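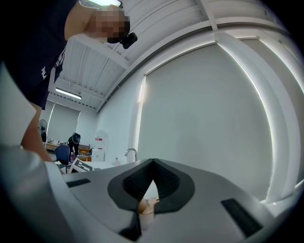 Mekeck Hand-Held Gripper, Rental and Purchase

Last updated: 2018-03-19

The Mekeck is a two-finger gripper that a person carries. You squeeze the handle, the fingers close, and the tool records what your hand did so that an arm can try to copy it later. We sell it, we rent it, and we use it ourselves. Customers often ask us whether it will get them a machine that clears the sink, sorts the parts bin or folds the towels. Please read the rest of this page before you order.

What it does well

It picks up small, firm things. The rubber fingers close on a cap, a peg or a short piece of dowel and keep hold of it at odd angles. A person who has never used one can be moving parts from tray to tray within 9 minutes. The grip is forgiving, the tool is light enough for a morning's work, and the fingers come off with one screw when they wear out. They do wear out. Dish soap speeds this up, and so does cutting oil.

What it does not do

It does not make a robot capable of chores. A good recording shows that a person can do a job with two rubber fingers. Whether an arm can do the same job with the same fingers is a separate question, and in our experience the answer is usually "sometimes, if you leave everything where it was."

Zhenhua Liao ran our own kitchen trial in June. The job was putting away spoons. After 50 recorded tries by hand, the arm could take a spoon from the rack and lay it in the drawer, provided the drawer was already open and the rack had not been moved. When the rack was turned to face the other way, the arm reached for the place where the handle used to be. He moved it back and it worked again. You may call that a success if you like. I would not pay for it at home.

Shop work is a little kinder. Parts are the same size every time, and people put up with fixtures in a way that they never will in a kitchen. Yanling Long has had fair results loading plastic bushings into a tray, and that is the one job on this page I would recommend to a small shop with patience. She still keeps a chair next to the arm and somebody in it.

Jobs we get asked about

Dishes: cups and plastic tumblers, maybe. Plates are too wide for the jaw. Greasy pans, no.
Laundry: it can pinch a towel. Folding is another matter, and we have yet to see a demonstration that was not sped up.
Picking up toys: hard blocks, yes. Soft toys slip down in the jaw and come out late.
Sorting screws: larger sizes only. Washers lying flat on a bench will beat it every time.
Wiping counters: buy a cloth.

What comes in the case

Gripper with handle and trigger
3 spare sets of rubber fingers
Charging lead
Calibration sheet (keep it flat — a curled sheet gives bad results, and we will ask about it first if you call)
Printed guide, 8 pages

Fingers and fit

The standard fingers are black rubber with a textured face. We also stock the Bedent finger, which is harder and narrower and better on metal parts. It marks soft plastic. The older Skumby fingers will go on with a little force, but please don't, as they stop the jaw from closing all the way and the recordings are useless afterward.

The Lü wrist adapter is for mounting the same fingers on an arm. It is sold separately, and the arm is up to you. We do not sell arms, and we do not give advice on which one to buy. Bring us the bolt pattern and we will tell you whether the adapter fits.

Rental terms

The shortest rental is 3 days. We suggest renting first, trying one job only, and picking the dullest job you have. If the arm can't manage it with the parts laid out neatly, a bigger arm is unlikely to help, and a rental is a cheap way to find that out.

Return the case clean. Worn fingers are covered, cracked housings are not. Purchase customers can send a gripper back for a jaw check once a year at no charge beyond postage.

For orders and spare fingers, ask for Yanling Long. Questions about recordings go to Zhenhua Liao, who will want to know the job, the size of the part and how often it gets moved.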